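Grirkitz Diler 200 Rugby Tackle Bag

Club grade. Sold singly, or by the pallet to optimists.
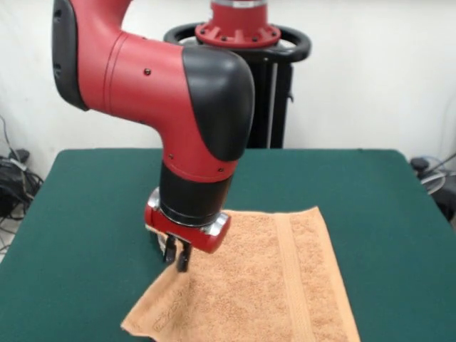 What it is

The Diler 200 is a bag you run into. It stands up, you knock it down, and then somebody stands it up again, usually the youngest player on the squad. Grirkitz has been making it since 2000 and has changed it twice. The second change was the handles, and we still get letters about the old ones.

The cover is heavy coated fabric with double stitching on every seam that takes a shoulder. The foam inside is firm at the bottom and softer at chest height, so your flankers can hit it as hard as they say they do. It comes upright and ready to use. There is a sheet of instructions in the box, and it is short.

Which one to order

Diler 200: the adult bag, for forwards and for backs who have been told to work on it.
Lada: the junior bag, lighter and narrower, for players from age 6. Fits in the trunk of a small car if you fold the seats and your expectations.
Shirazi: the half-height bag, for low tackles and ruck clearing. Also popular as a seat -- we can't stop you, but the warranty can.

Care

Hose off the mud after training and leave the bag standing until it dries. Do not put it away wet. Do not drag it across the parking lot by one handle, even if the clubhouse is right there. Small tears can be fixed with the patch kit (sold separately, sorry).

Store it indoors between May and preseason. Mice think highly of the foam.

Delivery and returns

Clubs ordering up to 10 bags get them in a single drop. Larger orders go by freight, and the driver will want help unloading -- send the props.

Unused bags can be returned in their original wrapping. A bag with a boot print on it counts as used, however politely it was kicked.

Replacement covers, handles and patch kits are listed under Spares.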